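Wustari pushes back home robot, says tidying a table is still slow work

22 January 2021

Wustari, the Koskela company that has been promising a household robot for the past three years, said it will not begin home trials in May as planned. The trials have no new date.

The company told customers on its waiting list that its arm can handle simple clearing jobs on a table but is still too slow and too easily confused to be left alone in a kitchen. The list has 1,442 names on it. Of those, 1,364 have asked to stay on, according to the company. The rest will get their deposits back.

"People ask me if it can do the dishes," said Teemu Tuominen, who runs the home program. "It can pick up a cup. Doing the dishes is a few hundred different jobs, and picking up a cup is one of them."

Wustari had been aiming for a machine that could clear a table after a meal, put toys away and load a small dishwasher. Tuominen said the first two are in reach. Loading the dishwasher has been dropped from the plan for now.

Soft things are a large part of the trouble. A ball or an apple keeps its shape when it is gripped, and a plate can be found by its rim. A dish towel looks different every time it is put down. See-through plastic is also hard for the cameras, and so is anything lying partly under something else.

Speed is the other complaint. In a test last fall, the arm took 14 minutes to clear a table that a person cleared in less than two. It needed help from an operator twice.

Osaze Adeyemi, who manages the stockroom at Illonitz, a housewares chain that looked at the same arm for sorting returned goods, said he would not buy one yet. Illonitz tried it for 59 days at one store.

"It was fine with boxes," Adeyemi said. "Returns don't come back in boxes. They come in a bag with the lid missing. My staff would stand there and watch it think."

He said he would look again if the price came down or if the arm could work through the night without anyone on hand.

Practice at Wustari is done with ordinary kitchenware and toy food.

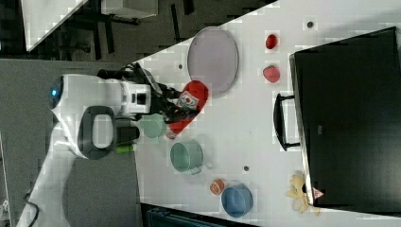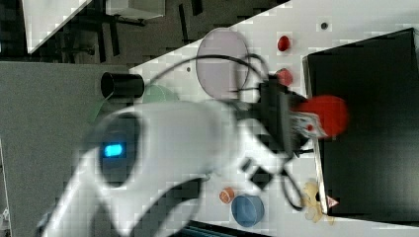
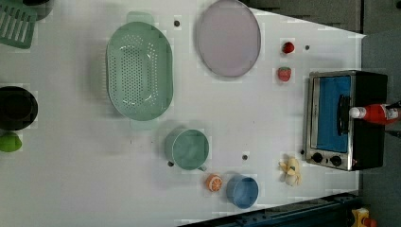 Not everyone in the business agrees that the delay was needed. Zustia, a smaller rival, said it still plans to put its own machine into homes this year, with a worker watching over a video link and ready to take over. Akash Agarwal, its head of product, said families would accept a slow robot if it did the job while they were out.

Normunds Paju, a repair technician who services both companies' arms, was less sure. He said most of the calls he gets are about grippers that have worn down or cables that have caught on something, and that a home would be harder on both.

Wustari said it will keep its Koskela workshop open and expects to give waiting customers an update in the summer. Deposits can be withdrawn at any time before a machine is shipped.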